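Our Hallway in Clerimley: Small Gallery

Welcome to the page about our hallway. Many readers of Nota wrote to me after the kitchen gallery and asked to see the other corners of the house, so I begin with the place where everybody comes in. The hallway is narrow, the ceiling is white and high, and the stairs start almost at the door. For a long time we had coats on the chairs, on the door handle and on the stairs too. In August I decided to make order in it, and I gave myself 15 evenings for the work.

There is only one picture on the page for the moment, and after it come my notes for the other parts of the hallway. Please read them slowly, I have tried to write down the things I wanted to know myself when I started.

The coat rack

It is black metal with a good shine, and the arms open at the top like branches. Each arm that you see well in the picture ends in a little ball, and a big ball sits on top of them all. I like these balls very much, because a wool collar hangs on them without getting a sharp mark. The rack stands near the stairs, and the black railing with its close bars goes well with it. I did not plan this when I bought the rack, but I am happy with it every morning.

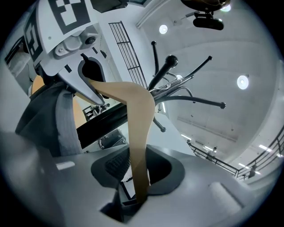
The hangers

The tan hanger piece across the pole is the color I wanted for the whole hallway, something between sand and caramel. Black alone was too strict for me. I keep hangers only for the jackets that lose their shape, and all other things go directly on the arms. If you buy hangers for a standing rack, try one first. Some are too wide and push the neighbor coat off its place.

How to load a standing rack

I made the mistake to hang all the heavy coats on the side of the stairs, where it was easy to reach. A standing rack does not like this. Now I put one heavy coat on one side, then the next on the opposite side, and the scarves between them. Bags I do not hang there anymore. They swing when somebody passes and they take the rack with them.

The shoes

We had the shoes in a heap, and I am a little ashamed to say how big it was. Now there is a low bench from Kermani, a small shop two streets from our house. The bench has one shelf under the seat, and each person in the family has a part of it. Winter boots go to the cellar when the warm months come.

The small things

Keys, gloves and letters were my biggest problem. I tried a bowl, but the bowl was full after one week. What works for us is a flat tray from Rurnel for the keys and nothing else, and a box with a lid for the gloves. Letters go straight to the desk upstairs.

The light

The old lamp gave a yellow light and the corner by the stairs was always dark in the evening. I changed the bulb for a whiter one. It was the cheapest change of all, and I should have done it first.

From your letters

The kitchen gallery received 1,302 visits in its first month, which is a big number for a small page like mine. Thank you to all who wrote. The next gallery will be the landing above the stairs, with the linen cupboard, as soon as I have finished painting the door.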